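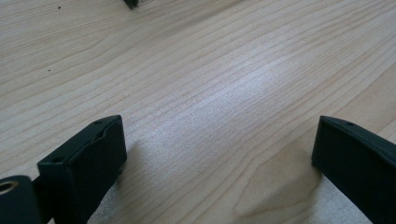 Fingers open over the bench top, nothing between them.

Kilolix hand-held gripper kit: progress report for June
To: Telma Cabral, Prideria
From: Nahuel Fuentealba, evaluation bench, Leiva

Telma, you asked for a page and a half this time, so the section on foam inserts has gone to live in the shared folder, where it can be enjoyed by whoever misses it.

Where we are

The plan called for 208 recorded grasps by the end of the month. We have 183. The missing ones are all from the thin-object set (washers, bank cards, a steel ruler), which we stopped on Friday when the left and right fingers no longer closed at the same height. The offset is small enough to ignore with a mug and large enough to make picking up a washer feel like a carnival game.

Soledad Quiroga reset the linkage using the vendor's instructions, which run to 20 pages and devote most of them to unpacking. The fingers now meet again. We will repeat the thin-object set from the start, as mixing grasps from before and after the reset would give you a tidy total and a useless comparison.

What we think of the kit so far

The fingers are good. They are plain blocks with a matte finish, they don't glare under the bench lights, and the screw holes on the top faces are easy to reach with the driver that comes in the box. Swapping a pair takes Soledad 8 minutes. It takes me longer and I have asked that my times be left out.

The handle is less good. Baltasar Toledo has large hands and reports that it was designed for someone he has never met. After an hour he holds it like a hot pan. Kilolix offers a bigger grip as a paid extra, and we would like to try one before we score comfort.

The software does what the brochure says, provided you start it before plugging in the handle. In the other order it asks you to contact your administrator. I am the administrator.

Compared with Trellness

The Trellness kit is still on the other bench and still waiting for its replacement cable. Their support desk answers promptly and at length, and the cable has yet to be mentioned.

Money

Spending is inside the budget. The one request is for the larger grip, quote attached. Tadeo Troncoso has checked it against the purchasing rules and found nothing to object to, a first for both of us.

Next

Thin objects again, then the soft packaging set, then a first draft of the scoring sheet for you to disagree with. If the cable arrives, Trellness starts on the same objects in the same order.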